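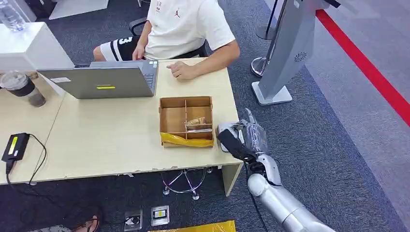 Section 4: Setting up your Fludport fish pass counter

Last updated: April 30, 2022

You've got the Fludport out of its crate, so now for the fun part! Once it is running you'll see every eel, trout and salmon that goes up past your weir, day and night. It still cheers us up each time a new site comes online.

Before you start, close the upstream gate and lock it. The channel must be fully drained.

CAUTION: Never enter the channel while the turbine is turning, even at low load.

1. Lower the counter frame into the slots at the top of the pass, with the arrow pointing upstream.

2. Tighten the four corner bolts by hand, then give each one a half turn with the spanner supplied.

3. Run the grey cable up to the Tusus control box and push it into port B until it clicks. Leave a good loop of slack -- the frame moves a little in high water.

4. Switch on the box. The display shows 3041 while it checks itself, then changes to 0.

5. Open the gate slowly. Wait until the level gauge reads at least 92 cm.

6. On the Sundau software, choose Sites, then Add, and type in the serial number from the frame.

7. Float the test block down the pass. The count should go up by one, and there's your first "fish"!

Note: The box stores nearly 2000 passages before it needs to send them on. In a busy June run you may want to set uploads to every 200.

Note: If the count jumps with nothing in the channel, look for weed on the sensor bars. A soft brush clears it -- please don't use a pressure washer.

Older sites with an Agarwal screen upstream need the short bracket. Fitting it is covered in Section 5.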